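We use cookies to keep this site running and to remember your preferences. Accept | Manage settings

I grew up in a shoes-on house. My mother wore her loafers from the minute she got up until she went to bed, and guests tracked in whatever they liked. So when I moved to Hillport and rented the upstairs half of a duplex from Graciela Ocampo, I walked right in on day one with my sneakers on, carrying a lamp, and she looked at my feet for so long that I put the lamp down.

She was very nice about it! She just went and got me a pair of slippers (too small, I wore them anyway) and then told me all about the rack. Everybody on her side of the family has one by the door, and hers came from Quezada, the furniture place out past the car wash, for 90 dollars. I bought mine there the next month, after a summer of tripping over my own boots.
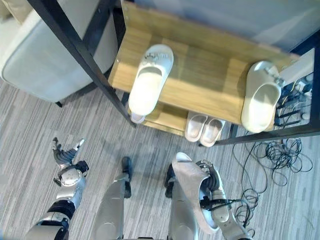 AT HOME / Entryways

I love a wood shelf on a black metal frame. You can wipe it down in a second, and the honey color warms up all that gray carpet and pale wall. White slippers look great on it too, though I'll admit I resisted white for ages. I thought they'd be filthy by July. They do need a scrub now and then, and I use dish soap and an old toothbrush and leave them by the window overnight.

Slides are the way to go for guests, by the way. An open toe forgives a lot, and my friends' feet come in every size there is. I tried the closed felt kind from Nendow first and half of my visitors couldn't get their heels in, so they shuffled around my kitchen like penguins.

Cristóbal Ulloa, who builds shelving over in the old cannery and has strong feelings about all this, told me to keep the bottom level for the pairs people grab most and leave some room up top. I do it the other way around because my knees hurt. He also says a chair near the rack matters more than the rack, and there I'm with him completely. Try unlacing a hiking boot on one leg with groceries in your arms.

If you're shopping, measure your longest shoe before you go. Mine stuck out past the shelf on the first rack I brought home and I had to haul the thing back down the stairs, all 4 flights if you count the landings, which I do.

60 shares | 4 comments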